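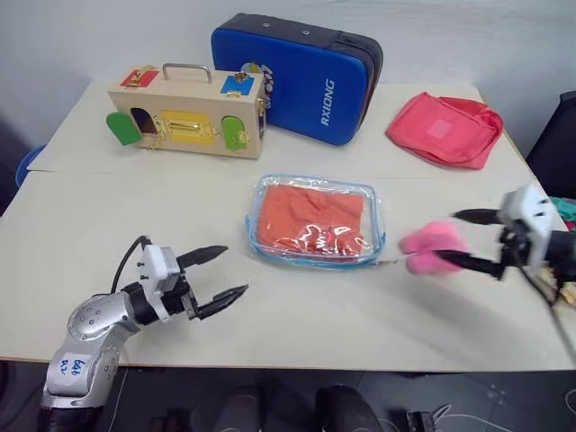 A clear pouch with an orange cloth in it, a lock box, and two arms above the table. Tidying small things is still slow work for machines.

The Pouch Problem

My mother could fill a zippered bag with one hand while she was talking on the phone. I thought about her often during the two days I spent at Molteo, a small workshop which builds and trains robots with two arms for work at home and in packing rooms.

I came with a simple question: can a machine do the chores yet? The answer depends very much on which chore you mean. Moving a box from one shelf to another is mostly solved, and the engineers became a little bored when I asked about it. Soft things are another matter. A cloth has a different shape each time you put it down, and a plastic pouch shines, folds and sticks to itself.

At Molteo they keep a score for each task. Picking up a soft item from a table succeeds in most of the trials. Opening a zipper, putting the item inside and closing the zipper again is much harder. In the spring the team ran this full task 900 times, and the robot finished 446 of them without help. This is less than half, but one year before they had not tried it at all.
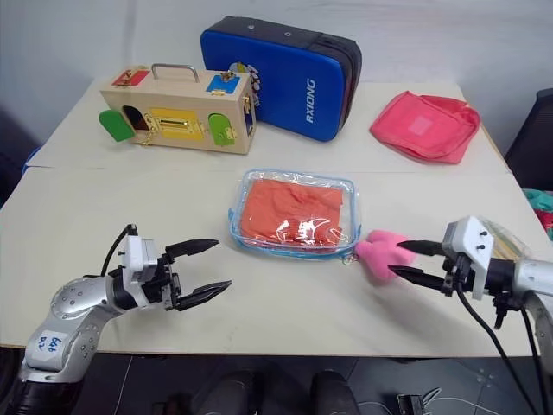
The right gripper holds a fluffy pink toy beside the zippered pouch. The left one is open.

What surprised me is how much depends on the second hand. When we pack a bag, one hand holds the bag and the other does the work, and we never think about it. The machine must learn both jobs, and also when to change them. If the holding hand pulls too hard, the pouch slides away. If it is too gentle, the zipper does not move – and then the arm waits, like a guest who does not know where to sit.

Latches are in between. They are hard, so they keep their shape, but they are small, and a fingertip without feeling can easily miss them.

Two firms are now waiting for results. Dimska, which sends out sewing kits by mail, would like a robot to fill its pouches. A worker there does one in 8 seconds. The Molteo machine, on a good day, needs 20 times longer. Ticona, which runs apartments for older people, is more patient and asks only for help with tidying. A first trial in its Pimosari building is planned for September.

I asked if I could order one for my own kitchen. They told me to keep my hands in good condition for some more years.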